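Wednesday, July 19, 2023. Folding notes, bedroom corner.

Tekle and I tried the new folding order today, knitwear first. Ribbed pieces I fold on the bed, the smooth ones on the board. 18 pieces in the list, Letay has the paper.
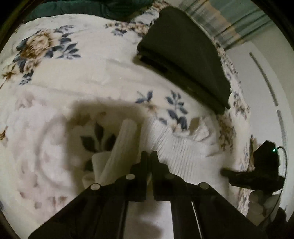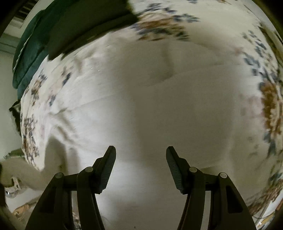
For the ribbed knits I want a rule about which way to fold. Along the ribs is easier for me, across makes a thick roll. The white one on the floral blanket has its ribs fanning out to one side, so I will lay them parallel before the first fold. Ask Letay if she agrees.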